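Chapter 17
Stacking, Setting Down and the Small Appliance 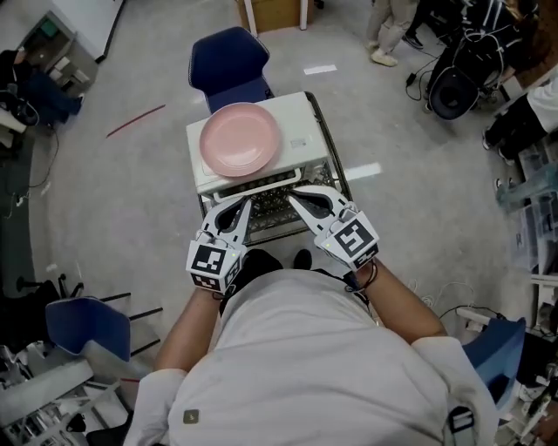 Figure 17.1 A round pink plate on the flat top of a small white appliance, with a grey plastic crate underneath.

Most of us learn to stack things long before anyone thinks of teaching us. A toddler puts one brick on another, and then a third, and is delighted when the whole lot comes down. By the time we have a kitchen of our own we are stacking all day long without giving it a thought: bowls in the cupboard, tins on the shelf, the chopping board on top of the bread bin because there was nowhere else for it to go. I have been teaching household skills for a good many years now, and I still find something on top of my own microwave nearly every evening. (Usually the post. Once, for most of May, a seed tray.)

In the last chapter we followed Natalie Mottram through the emptying of her kitchen in Dokley, and we left her with the cupboards bare and the contents spread over every surface she owned. This chapter picks up from there. We shall be thinking about the middle part of any tidy or any move, when things have left their old place and haven't yet got to the new one. It is an untidy sort of time, and it is when most of the chips and cracks happen.

Look again at Figure 17.1 and think of it as a stack with three layers. The crate comes first, then the appliance, then the plate. Each layer asks something different of the one beneath it. The appliance is a boxy thing and wants a base that is level and will take its weight. The plate wants very little, only a flat place to rest, and the top of the appliance gives it that. You will notice that the plate lies towards the left, so part of the top is still free. Keep the arrangement in mind, as we shall come back to it in Section 17.2 when we talk about the order in which a stack is taken apart.

The crate is worth a word too. Plastic crates are some of the most useful things a household can own, and they are often thought of only as something to put things in. Turned to other uses they make a perfectly good low stand, provided the load sits squarely on them and the crate itself is sound. Before you trust one, press down on each corner in turn with the flat of your hand. If it creaks or gives, keep it for tea towels. Jamie Lightfoot, whose removals diary we shall be reading later on, had two old crates from the Pearce bakery that he used for years as a kind of travelling table, and he was very fond of them - fonder, I think, than of his real one.

Then there is the matter of height. Anything near the floor has to be reached by bending or by sitting down to it, and a great many people prefer to sit. A chair drawn up close, with your feet flat and your knees apart, brings both hands comfortably over the work and saves your back. We shall practise this in Activity 17A. Please do try it with something light before you go anywhere near an oven!

Small appliances deserve some care of their own. They should be unplugged and quite cold before they are moved, with the door shut and anything loose inside taken out. The top should be cleared first. It sounds too simple to write down, yet in the Flirnum survey of home moves, which we discuss on page 287, a plate or cup left on top of something else was the breakage people mentioned most often. They had simply stopped seeing it.

By the end of the chapter you should be able to:

build a safe temporary stack from ordinary household things
choose a steady base for a small appliance
clear and dismantle a stack from the top down
lift from a low surface, seated or standing, without strain

Words you will meet: base, load, footprint, clearance, resting place.

Before you begin

Walk through your own kitchen, or one you know well, and find two places where one thing is standing on another. Write down what is on top, what is underneath, and whether you would be happy to carry the pair across the room together. Bring your notes to the first lesson, as you will need them for Section 17.1.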